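Brinell Electrical Assembly
Shop Floor Meeting, Automation and Jobs
Minutes, February

Start: 2:15 p.m., break room. Day shift and second shift both present, plus maintenance and the office.

1. Last month's minutes
Accepted with one fix. The Kamum order was 1537 enclosures, not 1357. The office will correct the posted copy.

2. How the hand station is coming along
Maintenance gave the update and was pretty excited about it, and so was most of the room! The station is being set up for the small enclosure line, working with loose parts next to an open box. The first job we want it to learn is picking and placing the small parts that make everybody's thumbs sore by Thursday. Wiring and the final check stay with people.

Day shift asked how fast it is. Slow for now. Nobody is being measured against it, and the office agreed to put that in writing. Second shift asked who gets to teach it, and the answer is whoever wants to – the sign-up sheet is on the door of the parts cage and already has 14 names on it.

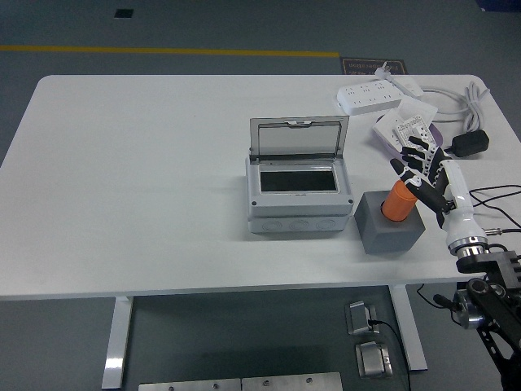 The hand station, with an enclosure open on the table and the orange cylinder standing in its gray block.

Several people brought up the layout. The folks who build these boxes all day had great ideas here, and maintenance wrote down every one:
Keep the block on the same side of the enclosure as the hand.
Mark the table so the box goes back to the same spot after each try.
Tidy up the cable on the table and find a better home for the power strip.

3. What changes for us
No one loses hours. The office said this plainly and was asked to say it again for second shift, and did. Two new duties are coming, station lead and parts setup, both at the higher pay step. Training is 20 hours, paid, during the shift. Anyone who has been on the line can apply, and no computer background is needed.

There was a good long talk about rotation. Some want a full week at the station, others want half days so they don't lose their touch at the bench. We'll try half days first and talk again next month.

One worry that needs more time: if the easy picks go to the station, new hires miss the part of the job where most of us learned the parts. Day shift will draft a plan for starting new people at the bench.

4. Gereck bins
The new bins are in. 1159 parts have been moved over and labeled. The old bins can go home with anyone who wants them.

5. Other
The Chiba visitors are coming on a Tuesday, date to follow. They would like to talk with the people on the line, so please say hello.

Ended 3:10 p.m.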